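Grallier Two-Arm Station – Planning and Set-Up Guide

Section 3. Planning your purchase

Read this section before you request a quote. It covers what to budget for, how much space to set aside, and what to have in place on delivery day. Unpacking and first power-up are in Section 4.

3.1 What is in the base package

The base package includes the robot, two arms with standard grippers, the arm cable sets, the control computer and one license for Stelport, the task software. It does not include tables, floor tape, task items, spare gripper fingers or on-site training. These are either bought locally or added to the order as options.

Note: The Stelport license is tied to one control computer. If you plan to write tasks on a second computer, order a second license with the first. Adding one later means a new license file for both machines.

3.2 Working out the budget

1. Write down the tasks you want the station to do in its first year. Keep the list short. Two or three tasks are enough for a first budget.

2. For each task, list every item the robot will handle and every item that has to be on the table. Include duplicates of anything that wears out or gets lost.

3. Mark each item as "on hand", "buy locally" or "order from Grallier".

4. Add the furniture. You need one main table per station and, for most tasks, a second table for items not in use.

5. Add gripper spares. We suggest one full set of fingers for every 1000 hours of planned running time. The finger set is part number 955 on the order form.

6. Add training, if wanted. Training is sold by the day and is held at your site or at our Skustham office. Travel is billed separately for site visits.

7. Add shipping and, if your building has no loading dock, lift-gate delivery.

8. Set aside a reserve for small items. Around 11 percent of the total has been enough for most first-time buyers.

Caution: Do not leave out the floor work. A floor that is out of level may need to be repaired before we can install, and this cost is not covered by the package price.

3.3 Choosing task items

Ordinary household and office goods are fine for most early tasks, and they keep the cost down. A wiping task, for example, can be set up with a tabletop whiteboard, a red marker and an eraser. Look for a board with its own stand, so that you do not have to buy or build a holder. An eraser that is narrower in the middle gives the gripper an easier place to close. Choose a color that stands out against the tabletop – blue on light gray works well.

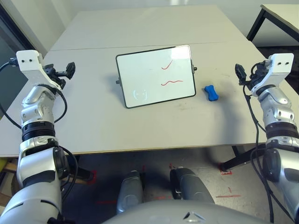

Buy two of each item from the same batch if you can. Stores change suppliers without notice, and a replacement that is slightly thicker or taller may mean teaching the task again. Keep the second set in a closed box with the receipt.

Dry-erase boards lose their finish with use and start to hold old marks. Plan to replace the board when faint marks stay behind after cleaning, and put that in the yearly budget, not the start-up budget.

3.4 Planning the space

1. Pick a spot with even overhead light. Avoid direct sun on the work surface.

2. Measure the doorways along the delivery route. The shipping crate is 69 inches tall and is moved upright.

3. Choose a table with a plain, light-colored top. It should not rock when you lean on it.

4. Mark the table position on the floor with colored tape once the layout is agreed. Tape makes it much faster to put the table back after cleaning.

5. Leave room for the arm cables to hang without touching a walkway.

Caution: Keep people out of reach of both arms while the station is powered. Allow for this when you measure the room – the clear area must be larger than the table.

3.5 Support plans

The standard plan covers email support and software updates. The extended plan, handled by our service partner Meng, adds phone support and a loaner arm while yours is being repaired. You can move from standard to extended at renewal, but not in the middle of a term.

If the station will be used every working day, price the extended plan before you decide. Sites that run only a few hours a week usually stay on the standard plan and keep spare fingers and one spare cable set on the shelf.

3.6 Before you send the order

Check that the item list, the room measurements and the delivery contact are filled in on the order form. Orders with missing measurements are held until we receive them. Quotes issued before February keep their prices until the date printed on the quote.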